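Grasp Demonstrations With a Hand-Held Gripper: Transparent Containers
Oranuch Kongkaew, Hatby Lab, student project report

1. Aim

The project tested whether a policy trained only on hand-held gripper recordings could locate and approach a clear container with a thin upright object in it. Clear plastic was chosen because the depth estimates from our earlier set (Onsri, opaque cups) did not carry over to it.

2. Setup

The camera is mounted on the gripper, so both fingers stay in view and serve as a fixed reference for scale. The container has ribbed walls and an open top. A white rod stands upright in it and reaches well past the rim.

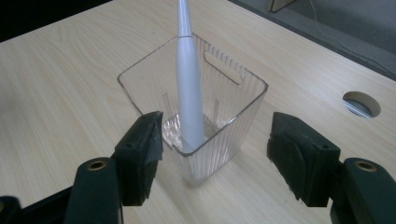
Page last changed: January 4, 2021

Each demonstration begins with the fingers open. The operator moves in along the table, closes, lifts and releases. We recorded 1,742 demonstrations and set aside 200 for testing. Labels were made in Lastus, and pose tracks came from the Trimositz solver with default settings.

3. Problems with the ribbed walls

Feature matching was weak on the container itself. The vertical ridges repeat closely, and the solver often locked on to a neighboring ridge. Wood grain and the round hole in the tabletop gave steadier matches. The part of the rod above the rim was also usable — the part behind the plastic blurs and was masked.
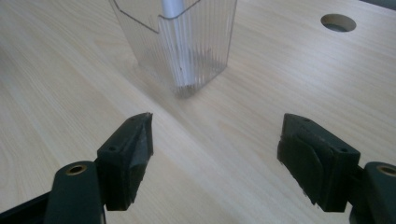 Reading time: 4 min

4. Result

With the mask on, median position error at the rim fell to 8 mm. Without it, the error was too large for the fingers to clear the walls. Approach angle had little effect in either case. Most remaining failures came from tracks in which the hole left the view early.

5. Open points

Lighting was not varied. The December recordings used an older calibration file and should be solved again before they are merged with the main set.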